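Search this site
Search
Posted in December by a second-year student, Hawthorne

Where Does the Bread Go? My Term Project on Leftovers at the Setmont Dining Hall

For my term project I picked bread. I know, I know. Other people in my class did rivers and bus routes, and one group did something with earthquakes that had a really nice poster. But I eat at the Setmont dining hall twice a day, and every evening I walk past the same big bin of rolls and heels and half bagels on its way out the back door, and I wanted to find out how much of it there was and where it ended up. 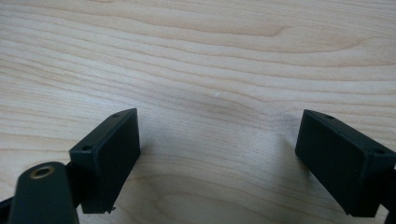
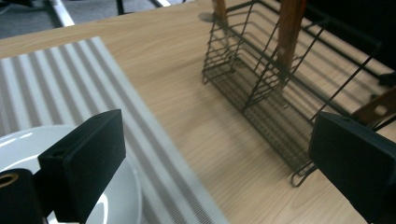 My first plan was way too big. I was going to weigh every kind of food that got thrown out, for every meal, for the whole term. My instructor read that and wrote "pick one thing" in the margin, so bread it was. Then I had to decide what counts as bread. Muffins? (No.) Tortillas? (Yes, after a long argument with myself.) Croutons I left out completely, which I sort of regret, because the salad bar goes through a lot of them and they are made from old bread in the first place. That comes up again later.

The method was simple. The kitchen let me come in after dinner with a luggage scale, and I weighed two bags: bread that never left the serving line, and bread that came back on trays. I did that for 3 weeks. I also handed out a short survey at the door and got 100 of them back, which took a lot longer than the weighing did. People will talk to you forever about bread but they do not want to hold a pencil while they do it.

I had guessed that the trays would be the main problem. I had this whole idea about people grabbing two rolls and eating half of one. There was some of that, sure, but the bag from the serving line was heavier every single night I weighed. The hall orders from a bakery called Fomska, and the standing order is 300 rolls a day, and it stays the same whether dinner is soup (everybody wants a roll) or tacos (hardly anybody does). On taco night I could barely lift the bag onto the hook! I had to stand on a step stool and use both hands.

The survey backed this up a little. Most people said they take bread only when there's something to dip it in. A lot of them also said they'd eat day-old bread if it was toasted, and a few wrote long notes about how their grandmothers made bread pudding, which I read all of and enjoyed very much but could not figure out how to put in a chart.

So where does it go? Some of it turns into the croutons I mentioned. The rest gets picked up by a hauler, Rorkex, which takes the food scraps from our side of campus to be composted. I was glad it wasn't going to the dump. Still, compost is a sad ending for a roll that was perfectly fine at six in the evening, and I kept thinking about it on the walk home.

A few things went wrong. The luggage scale drifts when the battery is low, and I didn't catch that until the second week, so I threw out two nights of numbers. I also forgot to subtract the weight of the bags themselves at first and had to go back and fix my whole spreadsheet. And I missed one dinner because I had a cold. If I did this again I'd weigh at lunch too, because the sandwich bar is its own thing entirely and I have no idea what happens there.

What I'd suggest to the kitchen is pretty small. Match the roll order to the menu, so soup nights get the full amount and taco nights get 100 fewer. Put the toaster closer to the bread, because right now it's over by the cereal and you have to cross the drink line to get to it. And make bread pudding once in a while, for the grandmothers. I gave the kitchen a one-page version of this and they said they'd try the menu idea next term, starting with the soups.

My raw numbers are in a binder in the Hawthorne library if you want them. The pages from week two have coffee on them but you can still read everything except the date column.

More student projects
How Loud Is the Hawthorne Reading Room?
Counting Bikes Before Breakfast
Three Ways to Dry a Raincoat
Why the Setmont Elevator Is Always on Four
A Short History of Our Vending Machines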